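Trundetholm Work Table
Made by Correia, sold from our shop in Clisville

I've sold a lot of tables and I keep coming back to this one! The Trundetholm is a plain, flat, pale-topped table that goes wherever you need it: sewing room, classroom, garage, the corner of the kitchen where the mail piles up. I've had one at home since October and it has been through glue, coffee and a whole lot of gift wrap.

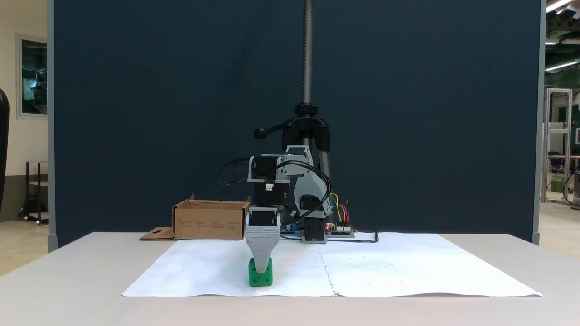 Size and weight
The top is 69 inches long and the whole thing weighs 40 pounds, so I can shift mine alone (slowly, and with some grumbling). If you have stairs, grab a friend. Correia rates it for 70 pounds in the middle of the top, so please don't stand on it to change a light bulb.

Cleaning
Warm water, a drop of dish soap, a soft cloth. Ballpoint ink comes off with a little rubbing alcohol, but permanent marker is a pain and I still have one faint squiggle to prove it. Skip the scouring pads. They leave dull patches, and on a light top you'll notice them every time the sun comes in.
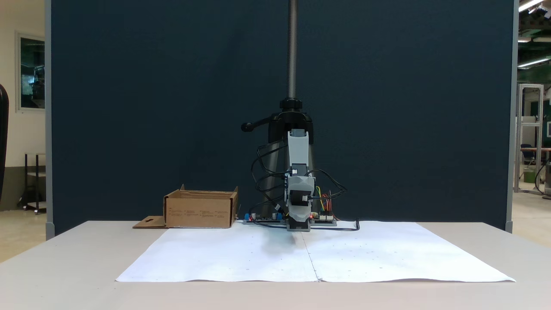
Natália Prata wrote in to say that hers wobbled on an old tile floor until she turned the leveling feet out a bit, and that the wrench in the bag was too small to do it comfortably. I agree with her about the wrench! Use your own 10 mm one if you've got it.

Delivery
We deliver free in Clisville and Vuvton. Farther out, send me your zip code and I'll get you a price. It ships flat with the legs off, and screwing them on is an easy job with a cup of tea nearby.

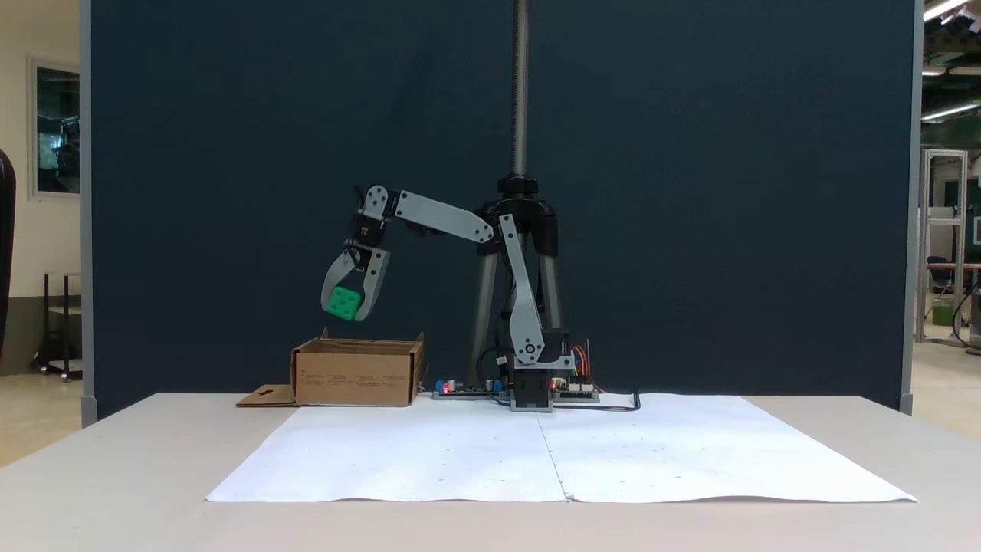

Trundetholm work table, pale top, with an open cardboard box.

Replacement feet and leg bolts are kept in stock. Page updated March 5, 2022.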